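This site uses cookies to keep you logged in and remember your settings. Accept | Manage preferences

Jul 12, 2018

Okay, T-shirt folding thread, the bad news edition. We had a gripper fault this week and I want to write it down while I'm still annoyed.

Background for anyone new: two arms, one white table, one green shirt. The job is to take the shirt from a flat mess to a folded square. The software driving it is Duvo, the fold planner is our own thing and it's called Skelano (don't ask, it was December and we were tired).

Up to last week we were at 1813 fold attempts with no safety stop. I was getting a little smug about that number.
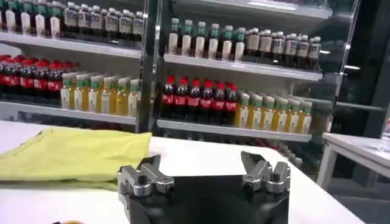 So. Attempt 1891. The right arm is supposed to let go of the hem and back off before the left one starts its pull. It sent "open," it got back "open," and the fingers were still closed on the fabric.

Left arm pulls. Right arm holds. The shirt goes tight like a drum and both arms lean into it, which is a horrible thing to watch from three feet away.

The force limit should have caught it right off. It did catch it — 205 milliseconds after it should have. That doesn't sound like a lot until you've heard a wrist mount creak.

No one was hurt and no one had a hand in there. The shirt lost a few stitches at the hem. I yelled a word I won't type.

First guess was the cable. It's always the cable! The one at the wrist has to flex every time the arm rolls over, and we've cooked two of those already this year. Swapped it, ran the test again, same lie: says open, is closed. 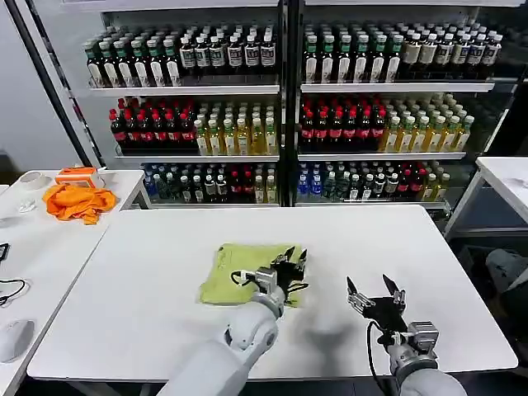

Second guess was a sticky finger, mechanically I mean. Took both fingers off, cleaned the slides, put them back on, re-torqued everything. They moved like butter by hand. Which was almost worse, you know? I wanted to find a bent thing and point at it.

Third guess was the right one and it's so dumb. When we updated Duvo, a default changed in our setup file. The gripper status was coming from the last command we sent and not from the position sensor. So we'd say "open" and the software would tell us "open" right back. Great listener, terrible witness.

And the command itself was getting dropped now and then when both arms were busy talking at once. For 11 attempts before the bad one, the logs show a dropped command that just happened to get resent in time. Eleven warnings, and I wasn't reading that log at all. 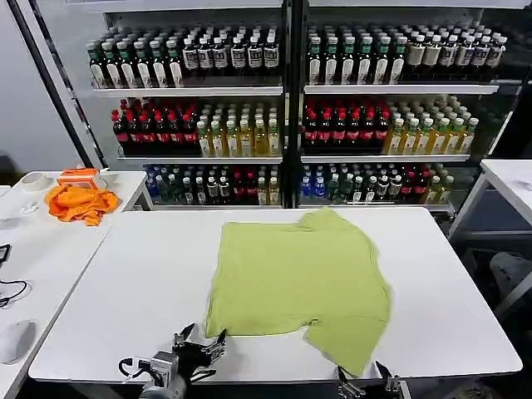 Shirt out flat, fold not started.

What we changed, in case you run a two-arm setup too:

Status comes from the sensor now, period. If the sensor and the command disagree, both arms stop and wait for a person.

The left arm isn't allowed to pull until the right one has physically moved clear. It costs us a bit of time on every fold and I don't care.

Dropped commands now put a big ugly red bar on the screen. I made it as ugly as I could.

We also went back over the slow force limit. Turns out I'd put a smoothing filter on that reading months ago to get rid of false stops, and the filter was the delay. So that one's on me. It's gone, and yes, we get false stops again, mostly when the cloth snags.

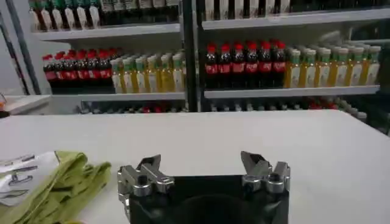 Someone asked if we're moving to the Cindero grippers after this. No! The gripper did what it was told whenever it got told. A new one would have plugged into the same bad setup file and I'd be writing this same thread with a bigger invoice.

We're running at half speed until I trust it again. Elbows out of the work area, e-stop within reach, same rules as before, except now I'm a pain about them.

Still don't know why the commands drop in the first place. My money's on the network switch. If you've seen this with two arms on one switch, please reply, I'll read every single one.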